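Home & Living | Interviews
3 min read

A Place for Every Plate: Nighat Sethi on the Small Kitchen Counter

Nighat Sethi has advised the residential program at Divora on kitchen storage for 11 years. She spoke with Farzana Mengal in May about dish racks, mixed crockery and the habits of shared households.

Ms. Sethi's first recommendation concerns the rack itself. "A plain wire rack with upright dividers will serve most homes," she said. "Plates stand at the back and bowls go in front. People buy something with three levels and then use one of them."

She does not advise residents to replace crockery that does not match. A red floral plate and a plain green bowl, in her view, can share a rack without difficulty, provided that each has a regular position.
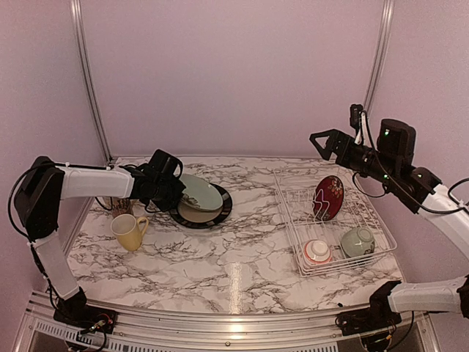
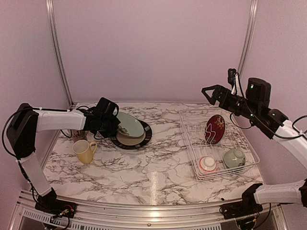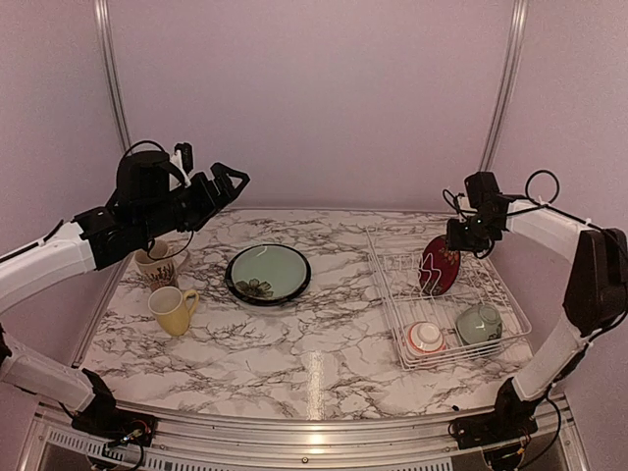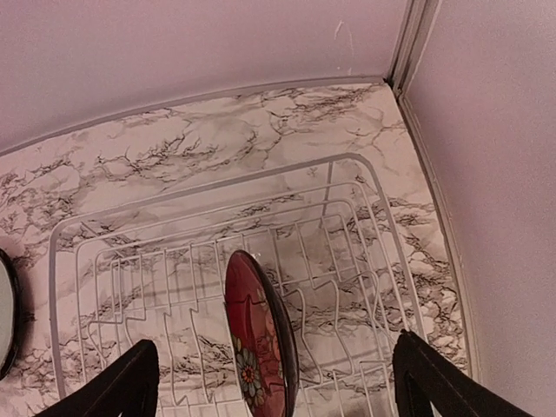
The red plate in the white wire rack, on a marble-patterned surface.

Photos: Divora Residential Program

On mugs, Ms. Sethi was firm. They should be kept to one side of the counter, away from the rack, with the handles turned the same way. "I ask for that in every home I visit - it is a small courtesy to the next person," she said.

Plates waiting their turn may be stacked, she added, with the largest at the bottom. She prefers short stacks and asks that bowls be placed mouth-down wherever the rack allows it.

Asked whether patterned counters make a small kitchen look crowded, she disagreed. "A veined surface is forgiving. I would worry more about what is left standing on it overnight."

Related
Choosing a Drawer Liner: Notes from Sullon
Open Shelves at the Bukhari Residence
22 Questions to Ask Before Refitting a Pantry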